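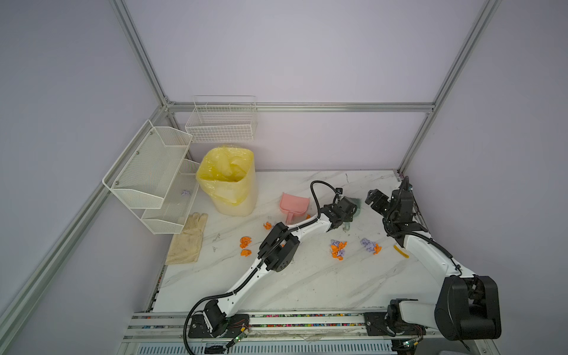 House rules for the trash table

I have written 2 sets of rules in my life. The first was for a shared refrigerator and ended a friendship. The second is for a pair of robot arms that tidy up crumpled paper, and it has gone over only slightly better.

Our first version came out in January. Declan Greenwood typed it up, Beverley Ellwood added to it, and by the time I saw it there were 40 rules, one of which told us to "respect the process." I still don't know which process. I cut it to what fits on a single sheet, and these are the ones people argue with me about.

Hands stay outside the bars while the arms have power. Both arms, even if you only plan to run one. Roy thinks this is fussy. Roy also thinks oven mitts are fussy.

Don't make the mess nice. Left alone, people put orange paper in one neat group and lavender in another, because we were all raised properly. Toss it. Let some of it pile up in the middle, and let a scrap or two land over by the right arm.

The yellow bin gets its bag before anything else goes on the table. Dustpan and glove go in next, then the paper.

Check the cable on the left arm through its whole reach – slowly – before the first run of the day. A loop that looks fine at rest can have other ideas once the elbow moves.

If a run goes badly, keep it and mark it bad. Wondimu Lencho and I went back and forth on this one for most of a lunch. He wanted the bad ones deleted. I wanted to know why run 404 was missing, which he said was funny and I said was my point.

Rule six was about coffee. It's still under review.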